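Okay, phone talk this time, and I've been saving this one up. My old phone finally quit taking a charge in April, and I swore I wasn't going to spend flagship money on the next one. I've done that three times in a row now and what I mostly do with the thing is read the news, text my sister and take blurry pictures of dinner.

So I've been carrying the Roststead for a good long while, the plain version with no letters after the name, and I have thoughts!

First, if you've never heard of Roststead, I hadn't either. They sell through a handful of smaller shops and I bought mine at De Smet, the electronics place in Endby next to the old post office (parking in the back, don't use the meter out front). The guy at the counter had a demo unit out and let me poke at it for as long as I liked. He didn't try to sell me a case, a screen protector or an extended plan. I bought the case anyway.

The size is what sold me. It fits in a front jeans pocket and I can reach the top corner of the screen with my thumb, and I'd forgotten that was even possible. The back is a matte plastic that doesn't hold fingerprints, and there's a real headphone jack on the bottom. I own exactly one good pair of wired headphones and they've been sitting in a drawer for years, so this made me happier than it should have.

Battery life is the other big win. I charge it every other night. On a heavy day, with maps running all the way out to Sorgate and back and a podcast on the whole time, I still had 40 percent left when I plugged it in. The charger in the box is slow, though. If you're used to topping up during a shower and running out the door, you'll want to buy a faster one.

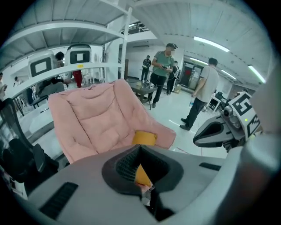
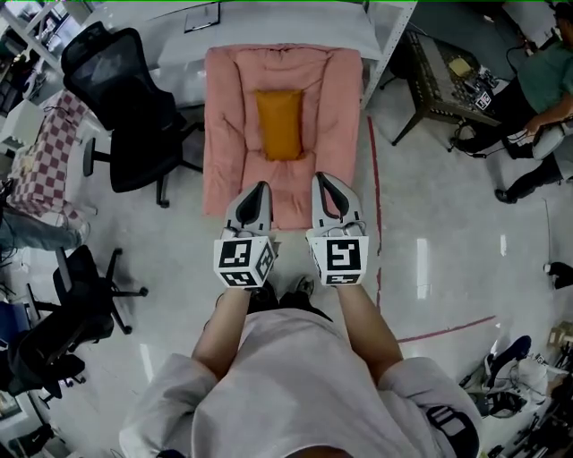 *The yellow piece in front of the pink armchair, then the pair of grippers, one in each hand.*

Now the camera, and I'm going to be picky. In daylight it's great. Greens look like greens, the sky doesn't turn that weird cartoon blue, and it focuses fast. Indoors in the evening it struggles. Anything that moves turns to mush, and there's a night mode that takes so long to finish that whoever you're shooting has already wandered off to the kitchen. The front camera is fine for video calls and I wouldn't ask more of it than that.

Moving my stuff over went better than I expected. The transfer app found 2,524 photos on the old phone and brought every one of them across, with the dates in the right order. Contacts came over too. What didn't come over was my alarm settings, which I found out the next morning at a quarter past late. Text messages made it, but the group chats got split into separate threads and I had to start two of them over again. If you're switching, take screenshots of anything in a chat you'd be sad to lose.

A few smaller gripes, since I promised I'd be fair. The speaker is on the bottom edge, right where my pinky sits, so I muffle it every time I watch something sideways. The fingerprint reader in the power button likes my right thumb and refuses to learn my left. And the weather widget that comes with it was stuck on Sorgate for eight days no matter what I did — I ended up deleting it and putting in a different one.

Updates, for those of you who always write in about updates: I've had two so far, both small, both installed overnight with no drama. The box promises three years of them. I can't tell you yet if they'll keep that promise, but I'll be watching and you'll hear about it from me if they don't.

Would I buy it again? Yes, for me. If you shoot a lot of video or play big games on your phone, I'd spend more and get something with a better camera and a faster chip. I tried one racing game on it and the phone got warm enough that I put it down and went to make coffee. For calls, maps, music and reading in bed it does everything I want, and I've stopped thinking about it during the day.

One last thing for anyone near Endby. De Smet takes old phones for recycling even if you don't buy anything, and they'll wipe it while you wait. Bring the charger too, they take those as well. I still have a shoebox of cables to go through before my next trip over there, so if anybody needs one of the old wide connectors, write back before I haul the whole lot in!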